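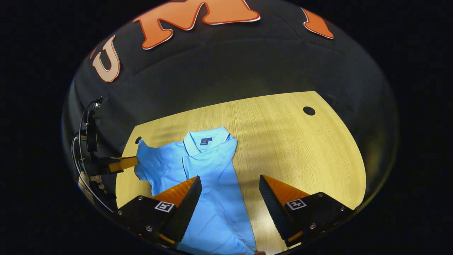

Polo on the table, collar facing away, grippers open.

grotby_bench
OK so I'm in charge of the shirt folding set for our Istura project and I've hit the point where I can't tell a good demo from a bad one anymore. We've got 234 demos so far, all with the hand-held grippers, all on this same pale table. Do you guys throw out the ones where a sleeve starts out bunched up like that left one? My gut says keep them. My labmate says they're junk and we should flatten every shirt before we hit record.

quiambao
Keep them!! Nobody's laundry comes out flat. We did a towel set in January where every single towel started out perfectly square, and the policy fell apart the first time it met a wrinkle (and then I got to redo the whole thing, fun).

stivudby_lou
Gonna disagree. With 234 demos you don't have enough to cover flat AND crumpled. I'd get one clean starting pose working first, then mess it up a little at a time. If you had 4,000 I'd say go wild.

grotby_bench
Ugh, that's pretty much what my labmate said. One more from the same shirt then, for the other thing I'm stuck on: 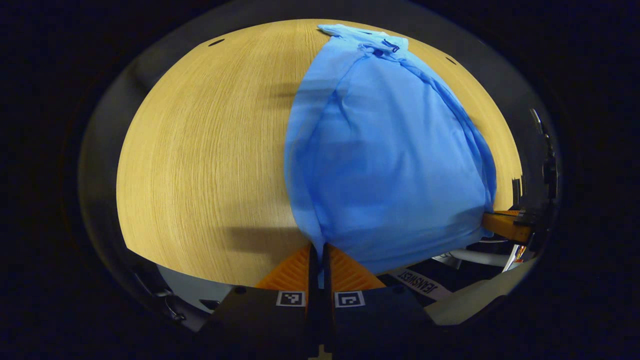 Fingers at the lower edge of the shirt, part of it hanging over the side of the table.

Would you keep a grasp like this? My worry is the bunched part. There's this big pillowy lump right by the fingers and I don't know if the model can tell where the edge is.

quiambao
I'd keep it. The fingers are on the edge, and that's what I look for. What I'd toss is any demo where you grab, let go, and grab again five times. I trim those or redo them. Also, the hanging side bugs me more than the lump, fabric over the edge pulls on everything.

stivudby_lou
Agree on the regrabs. I still wouldn't mix starts. Tag them at least? "flat", "bunched", "over edge". Takes me 15 minutes at the end of a session and then you can train with and without.

grotby_bench
Tags I can do. I'll set aside the over-edge ones, train on the rest, and run 10 trials each way with a flat start and a bunched start. Does anybody change shirts partway through or do you finish one before you swap?

quiambao
Swap early, swap often. Different colors too if you've got them.

stivudby_lou
Finish one. Sorry, I know, we're no help :)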